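Bench notebook, November, 14:00
12 comments | 123 shares

Kitchenette next to the workshop. Toon wants the counter cleared before the Inmont people come through, so I started with the sink side.

Took the old drip tray away. Ran the hot tap for two minutes with the stopper out and the drain keeps up. Limescale around the tap base is mostly gone after vinegar; second round tomorrow. The caulk at the back edge needs redoing. Olga has a tube left from job 2204.

Paper cups: we keep buying more while there are half-used sleeves in three cupboards. Moved all sleeves to the left cupboard.

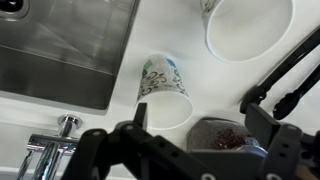 Tongs go in the drawer with the ladles from now on. Efe asked for a hook on the wall, but I don't want to drill there until Wouter has checked where the pipe runs.

Still to do: wipe down shelves, label the drawer, ask Marijke for the shut-off valve key.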